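Betreff: Re: [werkbank-liste] Siven-Doppelset von Erner, lohnt sich das?

Hallo Bình, hallo alle,

sorry, dass ich erst jetzt dazu komme, der Mai war voll.

> Bình Hầu schrieb:
>
> Moin zusammen, hat jemand von euch das Siven-Doppelset von Erner mal länger
> unter den Fingern gehabt? Also die Variante mit zwei Armen und den zwei
> Handgeräten zum Vormachen. Coşkun hat es gerade für 1178 Euro im Laden, das
> ist für uns schon ein Brocken. Mich interessiert vor allem: Taugen die Greifer
> was, wie schlimm ist die Verkabelung, und kommt man mit der Software klar,
> wenn man kein Linux-Mensch ist? Terence meinte, ich soll lieber auf die nächste
> Version warten, aber das meint er immer :)
>
> Gruß, Bình

Ich habe das Set jetzt 21 Tage in Betrieb und kann zumindest zu den ersten beiden Fragen was Brauchbares sagen. Zur dritten auch, aber da bin ich vielleicht nicht neutral.

Greifer zuerst, weil du danach gefragt hast und weil ich da wirklich positiv überrascht war! Die Finger haben über die ganze Fläche so ein feines Rautenmuster, und das packt erstaunlich gut zu. Stifte, Stoff, kleine Schachteln, alles kein Thema. Bei glatten runden Sachen (Murmeln, Batterien) rutscht es mir manchmal weg, wenn ich zu weit vorne an den Spitzen greife. Etwas tiefer ansetzen, dann geht es. Ersatzbeläge gibt es bei Erner einzeln, die habe ich aber noch nicht gebraucht.

Das Steuern über die Handgeräte ist der Teil, der am meisten Spaß macht. Man steht oder sitzt am Tisch, hat links und rechts einen Griff in der Hand, und die Arme machen nach, was man vorgibt. Nach einer halben Stunde denkt man über die Gelenke nicht mehr nach. Was ich unterschätzt hatte: Beim Arbeiten mit beiden Armen gleichzeitig guckt man ständig zwischen den Greifern hin und her, das strengt an. Ich mache inzwischen nach jeder Viertelstunde Pause. 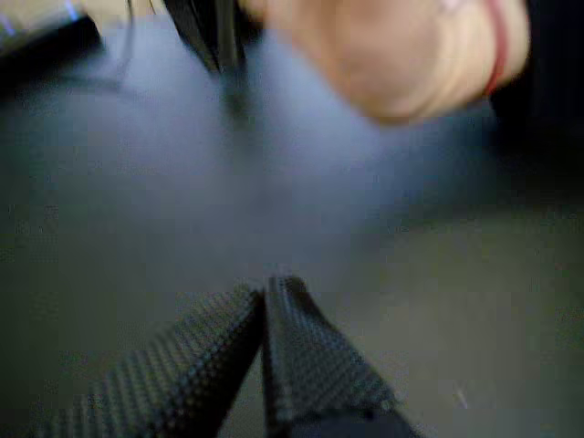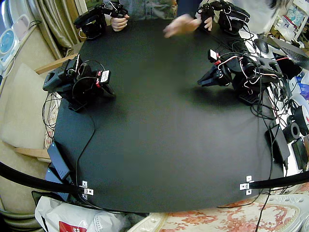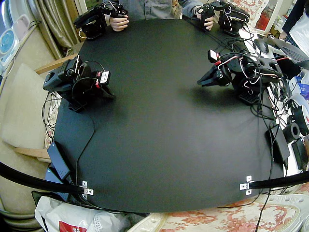
*Erstes Bild: die Greiferfinger von nahem. Zweites und drittes: beide Arme am schwarzen Tisch, gesteuert über die Handgeräte.*

So, und jetzt die Verkabelung. Tja. Auf den letzten beiden Bildern sieht man es ja, rechts ist es ein ziemliches Knäuel. Die Leitungen zwischen den Servos laufen außen am Arm entlang, und ab Werk liegt nichts bei, womit man sie bändigen könnte. Kein Klettband, keine Clips, gar nichts, bei dem Preis finde ich das schon etwas knauserig. Gudrun Eide hat mir für die Oberarme Clips gedruckt, die Datei schicke ich gern rum, wenn sie nichts dagegen hat (Gudrun, du liest ja mit?). Wichtig ist, an den Gelenken genug Schlaufe zu lassen. Ich hatte es am ersten Abend viel zu stramm gezogen, und prompt ist mir in der Streckung ein Stecker rausgerutscht. Der Arm bleibt dann einfach stehen, und man sucht sich dumm und dämlich.

Plant auch genug Platz neben dem Tisch ein. Netzteile, Laptop, Maus, das ganze Kleinzeug will ja irgendwo hin, und es ist am Ende immer mehr, als man denkt. Ich würde auf jeden Fall eine Ablage direkt daneben stellen, die genauso hoch ist wie der Tisch.

Die Software heißt Zikness und kommt als Download. Installieren unter Windows ging, allerdings erst im zweiten Anlauf, weil der Treiber für die Handgeräte separat geladen werden muss. Das steht in der Anleitung auf Seite 87, also ganz hinten, nach der Garantie. Danach lief es. Die Kalibrierung muss man für jedes der vier Geräte einzeln durchklicken, und wenn man links und rechts vertauscht, bewegt sich natürlich der falsche Arm. Fragt nicht, wie lange ich dafür gebraucht habe. Mein Tipp: gleich beim Auspacken die Geräte beschriften, mit einem ordentlichen Streifen Klebeband.

Der Support war okay. Zwei Mails, beide am nächsten Tag beantwortet, die eine auf Deutsch und die andere auf Englisch, warum auch immer. Einen Servo, der beim Anfahren gebrummt hat, haben sie ohne Diskussion getauscht.

Würde ich es wieder kaufen? Für unsere Zwecke ja. Wenn du nur mal reinschnuppern willst, Bình, nimm das Einzelset mit einem Arm und einem Handgerät, aufrüsten kann man später. Wenn ihr damit aber Sachen falten oder etwas von einer Hand in die andere geben wollt, brauchst du eh beide, und dann ist das Doppelset billiger als zweimal einzeln. Frag bei Coşkun ruhig nach, ob die Tischhalterungen dabei sind, bei mir standen sie auf der Rechnung extra.

Poppy Tunstall wollte noch was zur Wiederholgenauigkeit messen. Poppy, falls du Zahlen hast, bitte gern hier in die Liste und nicht nur an mich!

Wer sich das Ganze selbst mal ansehen will, meldet sich einfach, abends ab 18 Uhr bin ich meistens da.

Viele Grüße
Nanna Laxdal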